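Teaching an Arm to Pour, One Pitcher at a Time

Saoirse Gilmartin has a bench at the Onatura shared workshop, wedged between the laser cutter and the bicycle stand, and on most evenings she's there until the lights go off. Her project is called Won. The plan is a robot arm that can pick up a pitcher, carry it across a kitchen counter and fill a row of glasses for people whose hands aren't steady enough to do it.

She started last November with a secondhand laptop and a simulator, and she has a lot of love for the simulator. "I can break a pitcher 113 times before dinner and I don't have to sweep!" she told me, already loading the next run.

The run was a simple one. Come in from overhead, fingers wide, find the handle, close. Her first pitcher model came from an old scan of her grandmother's, lumps and all, and she kept it even after cleaner ones turned up, partly out of affection and partly for the trouble it gives the planner.

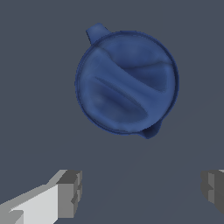

Approach angle matters more than she expected. Come in along the line of the spout and a small error sends a finger into the lip. Turn the wrist a little and there's suddenly room to spare. She has logged 254 approaches so far, in a spreadsheet with color-coded rows and notes like "nope" and "SO close."

The other half of the job is what happens once something is in the hand. Saoirse is wonderfully stubborn on this point. She wants the arm to hold still, high up, long enough for her to look at the wrist from every side and check that no joint is near its limit. A full pitcher punishes a jerky elbow, so she slows every lift to a crawl and watches it twice.

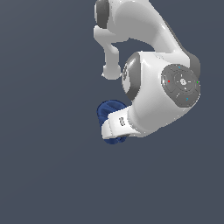
From screen to bench

The real arm is a shared machine, booked in two-hour slots, and Won gets five of them a month. Everything has to be ready before she walks over. She carries her settings on a card in her shirt pocket, with the speed limit underlined (10 percent, no exceptions on a first try).

Her gripper pads are homemade too, cast in silicone from a mold she printed at Kemetti, the little print shop down the block. The first set peeled. The second set squeaked. The third is on the arm now and she's delighted with it, although she'd like a softer one for glass.

Before each booking she goes back to the simulator for another round of holds, changing the wrist by a few degrees and saving a still each time so she can flip between them.

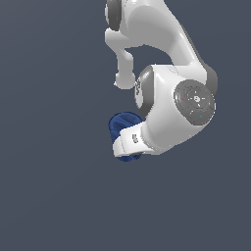
The simulated arm with its dark blue load at the end of the flange.

Next on her list is water, which the simulator handles badly, so that part will be done at the sink with a mop nearby. She has already picked out the glasses.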